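Free clothing room in Trancombe adds hanging space before winter changeover

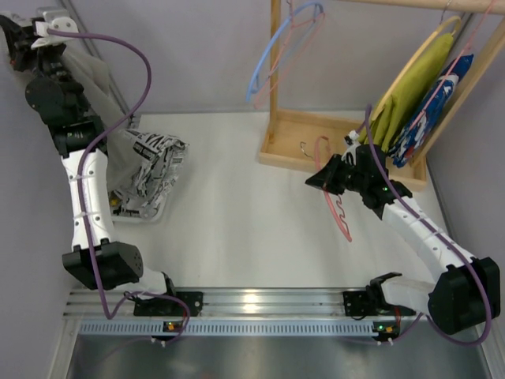
The free clothing room in Trancombe will stay open through August with longer hours and more garments on hangers, after a change to the way donations are sorted.

The room has handed on 2122 pieces of clothing since it opened, most of them T-shirts, light jumpers and children's wear. Until now nearly everything was folded and stacked on tables, and by mid-morning the stacks had usually collapsed.

"People pull one shirt from the bottom and the lot goes over," said coordinator Greer Niven. "You'd spend the afternoon refolding the same tops you folded at nine."

Printed shirts are now shaken out, checked and put on hangers as soon as a bag is opened. Small wooden racks stand on the sorting tables so that a hanger can go straight onto a rod. Thin or sheer pieces are kept apart from the heavier cottons and dealt with first, as they crease quickly under weight.

A call for spare hangers last month brought in 166, mainly wire and plastic ones in mixed colours. Ms Niven said the room did not mind what colour they were, but would prefer no more of the padded kind - they take up too much of the rod.

Anju Goel sorts on the early shift and said the printed shirts had been the hardest to keep tidy.

"With a plain one you can see the size and the shape and that's it. With a print, everybody wants to open it up and look at the front. Fair enough, I do it too."

Clothing that is clean but too worn to pass on is sent to Bitarel, a textile reuse workshop on Limsakul Road, where it is cut down for cleaning cloths. Bitarel's manager, Nele Kramer, said cotton was always welcome, with or without printing, but buttons and zips should be left on. The workshop removes them itself and sells them by the jar.

The new hours are 9 a.m. to 4 p.m., with the last half-hour kept for drop-offs. Visitors can take up to seven items each, and there is no charge or sign-up. Children's clothing does not count toward the limit.

Donations should be washed, fully dry and packed in bags that can be tied. The room cannot take bedding, shoes or anything with a strong smell of smoke. Hangers can be left on the clothes or dropped off separately in a box.

Warm coats will be accepted at the end of the month. Last year they came in early and filled the back shelves for weeks, and Ms Niven has asked donors to hold on to them a little longer this time.

The clothing room is beside the Plolluler building, with the entrance from the laneway. Parking is limited to the street.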